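**Hand gripper check, packing room, Lornby** — August round
Checked by: Pramila Bansal
Second reader: Cyprian Pietrzak

Before the Tomar line came, each packer had a pair of gloves to look after. Now each one has a hand gripper, and the gripper teaches the arm how to pick. So this list is longer than the old one.

1. Body and linkage arms, no cracks — OK
2. Brass bushings sitting flush — OK
3. Finger blocks, plastic undamaged — OK
4. Pads on the inner faces — **NOT OK.** Both are frayed, the left one worse.

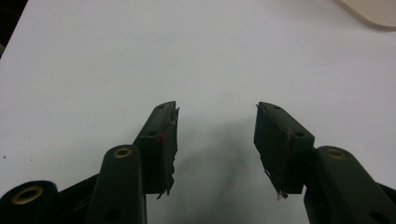 Who decides that a gripper goes out of use?
The packer who holds it, at any moment, and the shift lead signs after.

5. Loose fibers that can fall in an open carton — **NOT OK.** Wisps hang under the left block. Please change both pads together, one new and one old gives an uneven grip.
6. Grip force by hand, limit 58 newtons — not measured, waiting for the new pads.
7. Wrist breaks — PARTLY. The plan says a change of task after 2 hours. Three packers told me they stay longer when the arm is behind, and they are afraid to stop it. I ask for this to be said clearly at shift start.
8. Training on the Gonex screen — nearly 8 people still need it. The night shift has only the printed sheet.

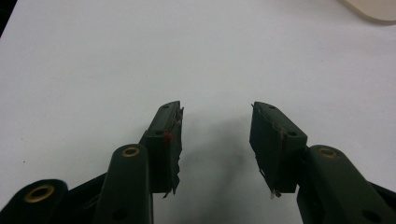 Items 4 and 5: worn pads, gripper open.

Comment from C. Pietrzak: I agree with all points. Fendier sends pads in packs of 6, please order one pack. For item 7, the daily target was made before the packers got this second job — I will bring it to the next planning meeting.

Status: out of use until items 4, 5 and 6 are closed.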